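Zusance Desk: Set-up Guide
4. Placing the desk and routing cables 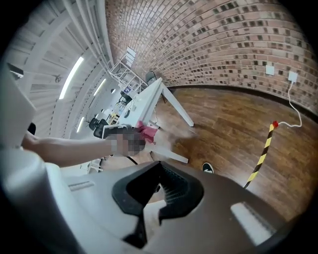 Evanthia Gkikas, Technical Author

1. Stand the desk on a level floor, with the wall plates within reach.
2. Clear cloths and loose items from the top.
3. Run cables under the desk and down to the floor — never across a walkway.
4. Leave slack at the wall plate.

Note: Shelving behind the desk must stand on its own feet.

Caution: Do not trap a cable under a leg. Lift the desk with two people; do not drag it over floorboards.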